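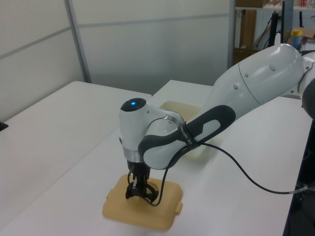 # Clip-down lids on stacking trays: which way round, and are they worth it?

**Pinned by moderator:** merged from two threads in Storage & Sorting. Please keep sales posts in the Swap section.

---

**musawike** wrote:

I'm re-doing the small parts storage in my workroom and have got stuck on lids. The trays are shallow, flat and rectangular with rounded corners, and the lids have small square-ish tabs sticking out round the edge. Some are a mustard-beige colour and some are a paler cream that lets a bit of light through. I bought them as a job lot from a school clear-out, no paperwork, no maker's name that I can find.

My questions:

1. Do the tabs go over the rim of the tray or inside it?
2. Is the tan plastic the same stuff as the cream? It feels stiffer to me.
3. How do you store the lids you aren't using?

I need to hold M2 and M3 screws, washers, and a lot of little brass eyelets. The present system is jam jars.

---

**Orneo_shed** wrote:

Over the rim, if they're like mine. Put the lid on flat, press the middle first, then go round the tabs with your thumb. If you start at a corner the opposite corner lifts and you spend ages chasing it.

Can't help with the plastic.

---

**pegboard_sal** wrote:

I'd disagree about pressing the middle. On a thin lid that bows it downwards and pulls the tabs in, and that's when they miss the rim. I do one long side, then the other long side, then the two ends. Seven trays done that way this morning and no trouble.

As for whether they're worth it: for eyelets, yes. For screws I leave the lids off altogether. I'm in and out of the screws all day.

---

**Orneo_shed** wrote:

Depends how deep the tray is. Mine have a lip in the middle of the lid so it doesn't bow. If Musa's are plain flat ones then your way may be better.

---

**musawike** wrote:

They are plain flat ones. I've just tried both ways with a tan lid. Middle first worked on three out of four goes. Long sides first worked every time but took longer and hurt my thumb.

The cream ones go on whichever way you do it. They give more.

---

**sirkka_v** wrote:

That would fit with what I have seen. I ran the stockroom at a clockmaker's for years and we had both sorts mixed together. The paler ones were softer and the tabs would stand being bent. The darker ones were stiffer and the tabs snapped at the root, usually the ones on the long sides. I don't know what either was made of and I would not guess from the colour.

Some advice on using them:

- Keep a lid with its own tray. Write a number on the underside of both in pencil.
- Don't stack more than you can lift with one hand.
- Take a stiff lid off from the end, never the side.
- Don't leave them on a windowsill. Ours went brittle in one summer.

For spare lids we stood them on edge in a toast rack.

Sirkka Valtonen

---

**lowfield** wrote:

Pencil rubs off. Use a paint pen.

---

**sirkka_v** wrote:

It does rub off, and then you can write a new one when the tray changes over. With paint pen you end up with a tray that says three different things.

---

**lowfield** wrote:

Meths takes it off.

---

**pegboard_sal** wrote:

Please don't put meths on old plastic without trying a corner first. I had a lid go cloudy that way. I put masking tape on the end of the tray where I can read it when they're stacked. The underside is no good to me if I have to pick up a tray full of washers to see what it is.

---

**musawike** wrote:

I've gone for tape on the end. Thanks.

Another thing. If I put a lid on the bench and want to use it as a shallow sorting surface, is there a trick to stop things sliding off? I tip out a mixed lot and pick through it. The bench is white and the eyelets show up well enough on that, but they roll.

---

**Orneo_shed** wrote:

Turn it so the raised edge is upwards, if it has one. If it hasn't, a piece of felt cut to size. I use the Serberg drawer liner, which you can cut with kitchen scissors. It comes in a roll and does a lot of trays.

---

**lowfield** wrote:

Felt holds the swarf and you never get it out. Damp kitchen roll for sorting, then throw it away.

---

**pegboard_sal** wrote:

Damp kitchen roll and steel screws? No.

A tea towel, dry, folded once. It goes in the wash afterwards. I wouldn't buy liner for this.

---

**Orneo_shed** wrote:

It was a suggestion. I had the liner already from doing the kitchen drawers.

---

**hattie_bobbins** wrote:

I sew, so a different sort of small part, but I sort beads and press studs in the same kind of thing. What helped me was sorting fewer at a time. I used to tip out a whole bag of 500 and it took an evening and I'd get the sizes muddled towards the end. Now it's a handful, then put those away with the lid on, then another handful. A dark tray for pale beads and a pale tray for dark ones.

I'd keep the cream lids for anything you want to see without opening. You can just about make out a colour through mine when I hold one up.

---

**musawike** wrote:

That is a good point about the cream ones. I tried it with the brass eyelets and could see there was something in there but not what size. Enough to tell eyelets from washers.

---

**sirkka_v** wrote:

Weigh them if you want to know how many are left. Weigh 200, write that on the tape, and you can work out the rest. We did this with taper pins for the stock-take every March.

---

**lowfield** wrote:

For a home workroom? You look in the tray and if it's low you buy more.

---

**sirkka_v** wrote:

He may do as he likes. It takes a minute.

---

**musawike** wrote:

I do have kitchen scales, but they only go up in 2 g steps so I doubt it would be much use for eyelets. Might do it for the M3s.

Where I've got to, 2020-06-26:

- Tan trays and lids: washers, spare springs, the things I seldom open.
- Cream trays and lids: eyelets, split pins, fuses.
- Screws: no lids, in the drawer under the bench.
- Spare lids: on edge in a letter rack. I don't own a toast rack.
- Two tan lids with a tab gone, kept for sorting on.

Jam jars are going back to the kitchen. If anyone knows where to get single replacement lids I'd be glad to hear. I've looked at the Reniton ones but the listing only gives the outside length and I'd want the rim measurement as well.

---

**hattie_bobbins** wrote:

I wrote to a Reniton seller once about sizes and he measured one for me, so it's worth asking. Ask whether the length includes the tabs. Mine didn't, and the lids wouldn't go side by side in the drawer.

---

**pegboard_sal** wrote:

Measure yours both ways before you write to him, tabs and no tabs. And check the corners. The ones I got from Nutsugah were the right length and width but squarer at the corners and they rocked.

---

**musawike** wrote:

Will do. I'll post the measurements once I've found the steel rule, it's in one of the boxes I haven't sorted yet.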